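Mudgway Home and Workshop Advice
Planning for a Robot Helper in the Home: Space, Fittings and Money

The advice desk receives a steady number of inquiries from households that intend to hire or buy a robot with hands for light work around an adjustable bed. Most of the questions concern the machine. The desk recommends that the first afternoon be spent on the room. A tape measure, a pad of paper and a list of the jobs to be done will settle more than a brochure can, and they will also show which costs belong to the robot and which belong to the house.

Begin with the jobs. Write each one as a plain sentence with a verb in it: raise the head of the bed, hand over a cup, pick up a dropped cloth, move the side table. Beside each sentence, note the object to be held, where it is kept, how high it sits and how often the job comes up in a day. Leave out any job that comes up less than once a week. Those are seldom worth paying for, and they tend to be the ones that push a buyer toward the more expensive model.

Next, mark the floor. Low-tack tape may be used to show where the bed stands and where the helper will stand. Allow for the reach of both arms with the elbows bent, and for feet if the machine has them. Cables need their own route. They should run along a wall wherever possible and should never cross the path between the bed and the door.

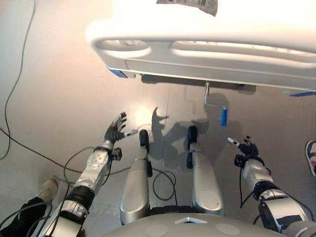

Hand cranks deserve a line of their own in the plan. Many adjustable beds are still raised and lowered by a crank, and a crank asks for more than a grip. The hand must travel in a full circle at a low height without striking the frame or the floor. Measure the height of the handle at the top and the bottom of its turn, write down both figures, and send them to the supplier before asking for a price. If the supplier cannot state whether the arm will follow that circle, budget for a powered bed or leave the cranking to a person.

Check also what the crank does when not in use. Some fold away and some do not. A handle that stays out will be met by knees, by vacuum cleaners and by any machine working beside the bed.

Setting the budget

The desk suggests four headings: the machine, the room, the hands, and the people. Many households fill in the first and guess at the rest.

The machine. Ask for the hire price and the purchase price on the same sheet. Seidu Opoku of the Lalmont branch advises a hire period of 8 weeks before any purchase is discussed, with the first 2 weeks set aside for setting up. Confirm who pays for delivery in both directions. Ask whether the charger is included and what kind of outlet it requires.

The room. Include better lighting, a cable cover for any doorway, a firm mat if the floor is slippery, and the moving of furniture. Strong light from one side of a bed is hard on human eyes and can trouble cameras too. A plain shade costs little and should be tried before any wiring is altered.

The hands. Fingertip pads, coverings and small link parts wear out. Request a price list for spares along with the quotation, and ask how long each part takes to arrive. The Nakside hire sheet lists a set of pads separately from the hand, and the difference between the two prices is the reason the question should be asked early. One spare set kept in a labeled box at home is a sound precaution.
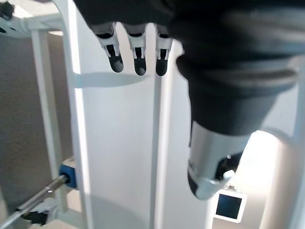

Household Notes, Issue 211, page 2

The people. Somebody will have to be shown how to start the machine, stop it, charge it and clean it. Put the cost of that training in the budget as hours, even where no money changes hands. Two members of a household should be trained, so that an absence does not leave the helper standing idle. The stop control should be shown to every regular visitor, including those who have no intention of using the machine.

A household with $2000 to spend on preparation is advised to divide it before the first quotation arrives. Put half toward the room and keep a quarter for spares. The remaining quarter may be held back for whatever the trial brings to light - a different bed table, a second cable cover, a set of cups that are easier to grasp. Money held back should stay held back until the trial period is over.

Comparing hands

Hands differ more than arms do, and the specification sheet is a poor guide to them. When comparing two hands, obtain answers in writing to the following.

How wide does the hand open, measured between the thumb and the first fingertip?
Can it hold a thin rail as well as a broad one?
Is it covered, and can the cover be removed for washing?
Can the pads be replaced at home with ordinary tools?
What does the hand do if the power fails while it is holding something?
How close may it work to a bed rail while a person is lying in the bed?

The last two answers matter most. A supplier who replies that the question has never come up should be asked to find out and to put the reply in a letter. Prys Eynon, who assembled the Drustulance comparison chart for our workshop library, left a blank column for these replies. Readers may copy the chart at the front desk without charge.

Bed frames should be looked over at the same time. Run a cloth along the rails and underneath the panels. Note any bracket, rod or clamp that stands out from the frame, and mark it on a sketch. A hand working from above may clear the rail easily and still meet a fitting lower down.
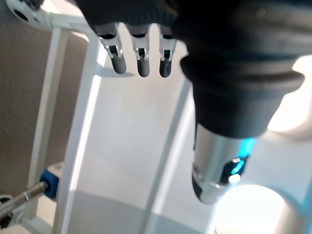 Murray Hollis writes that the sketch saved his family the price of a second visit. We sent it with the measurements, he reports, and the hire firm told us at once that the arm would need to work from the other side of the bed. He adds that the sketch was done in pencil on the back of a calendar page, and that October would have been a better month to move the furniture than the week the delivery was due.

The desk is grateful for the letter and will keep a blank sketch form with the comparison charts. A pencil is quite sufficient. Show the wall, the door, the outlet and the side of the bed on which the person prefers to be helped.

Running a trial

A trial should use the household's own objects. Suppliers bring practice pieces chosen to suit the hand, and a good result with those says little about the mug on the night table. Set out the real items at their real heights, one at a time, and start with things that will not break. No one should be in the bed during the first attempts. Keep a simple record with three columns: the object, the result, and whether a person had to step in.

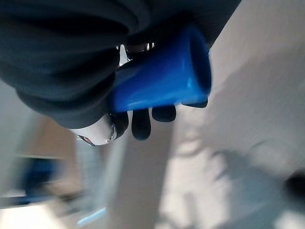
Cups should be purchased last, once the hand has been chosen. A household that buys a dozen adapted cups in advance will often find that the handle gets in the way or that the wall is too thick. Try one of each kind. Smooth, strongly colored cups without much weight to them are a sensible place to start, and a trial should note how the cup sits as well as whether it is held. The blue one in the photograph is well supported, with the fingertips beneath it and the bulk of the hand above, yet it lies at a slant with its rim to one side. For putting a cup away, such a hold may be acceptable. For handing over a drink, it would need to be entered in the record as a fault, and the supplier asked whether the wrist can bring the cup level.

Covers are the other item to watch. Soft covering gathers in folds, and folds hold crumbs. Ask for a second cover at the time of ordering so that one may be washed while the other is in use, and add the washing to the weekly list of chores.

Before signing

Read the hire agreement with the list of jobs beside it. Each job that the supplier has agreed to should appear in the agreement by name, in the same plain sentence in which it was first written down. Check the notice period, the charge for late return and the telephone hours for support. A helper that is needed at bedtime is poorly served by a support line that closes at 5 p.m.

Keep the quotation, the sketch, the trial record and the spares list in one folder near the bed. Readers who would like a second opinion on a quotation may leave a copy at the Mudgway front desk, marked for the attention of Delwyn Baxter. Copies are returned by mail, so please write the return address on the first page.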